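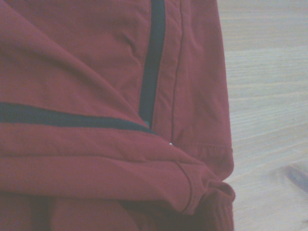
Getting the gym smell out of gym clothes

Posted Mar 2, 2020 in Laundry

There is a special kind of disappointment in pulling a clean workout top from the drawer, putting it on, and smelling last April by the time you reach the mailbox. The shirt was washed. You remember washing it. The shirt has other memories.

Synthetics are the usual offenders. Polyester doesn't soak up much water, but it is very fond of body oil, and a quick cold cycle with a big glug of detergent leaves most of that oil where it was, now with a light coating of soap on top. So the first tip is the one people like least: use less detergent. I use 2 tablespoons for a full load and have yet to be reported to anyone.

Turn everything inside out. The dirty side is the side that was touching you. Close the zippers too, or they'll chew on whatever is next to them.

Skip the fabric softener. It leaves a film, the film holds on to the smell, and then you buy a scented booster to cover that up, and by now the laundry shelf costs more than the gym.

For the hard cases, soak before washing. One cup of plain white vinegar in a sink of cool water, half an hour, then wash as normal. Never mix vinegar with bleach, in the sink or the machine or anywhere else you might want to go on breathing. If vinegar does nothing, try half a cup of baking soda in the next soak. One or the other, please - together they make a nice fizz and then cancel each other out.

Wash warm if the label allows it. Read the label first. I once ran a pair of Bavis running tights on hot and they would now fit a baguette.

Keep the dryer out of it. High heat is hard on stretchy fabric and does a fine job of baking in any smell that survived. Hang things up with a little space between them, out of strong sun if the color is one you like. My folding rack is an old Trolova with 6 bars, one of which falls off if you look at it, and most lightweight stuff is dry on it by morning.

Don't let damp clothes sit in the bag. This matters more than everything above and I have put it down here where it will be ignored. If you can't wash right away, drape things over the side of the tub or a door handle. The hamper can wait until they're dry.

Wash the bag, too. Mine went four years. We will leave it at that.

And check the machine. Wipe the rubber door seal, pull out the detergent drawer and scrub behind it with an old toothbrush, then run one empty hot cycle a month. Leave the door open between loads, unless you have a cat, in which case leave it open and look before you press start.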